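Otow Produce Names
Version 2, March 19, 2018

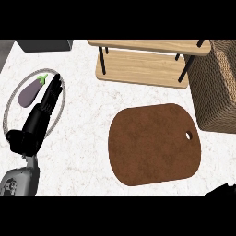

Otow is a list of the names people use for fruit and vegetables in shops, on market stalls and in home recipes. It was put together to help match shopping lists against recipe text where the words differ, such as aubergine, eggplant and brinjal, or courgette and zucchini.

The list has 2816 names pointing to 198 kinds of produce. Of the names, 2209 are in English. The rest are in other languages but turned up in English recipes often enough to keep.

Files

names.csv: one name per line, with the kind it belongs to
kinds.csv: one line per kind, with the main name we use for it
notes.txt: reasons for the harder choices

Columns in names.csv

name: lower case, accents kept
kind_id: number that matches kinds.csv
region: where the name is mostly used, blank if we don't know
source: market, recipe or reader

Where the names came from

Market names were copied from stall signs and price lists in Claltdale. Recipe names came from the Zovell recipe cards, a set of 728 home recipes typed up from paper. Reader names were sent in by post or email and were only added if we found the same name in a second place.

Main names follow British use, so the kind is called aubergine even where most of the sources say eggplant. Plurals are not listed. Spelling mistakes are left out unless they appear on printed labels.

Known problems

Squashes and pumpkins are a mess. The same word means different things in different places and we have not settled all of them. Some names point to two kinds, for example swede and turnip, and these have two lines each. Herbs are not covered. Mushrooms are, but only the common ones.

Changes since version 1

Region column added
Duplicate lines for spring onion removed
Chilli and chili now share a kind_id

The next version is planned for June and should include dried beans.

Licence

Free to use and change. Please keep the name Otow and the version number with any copy.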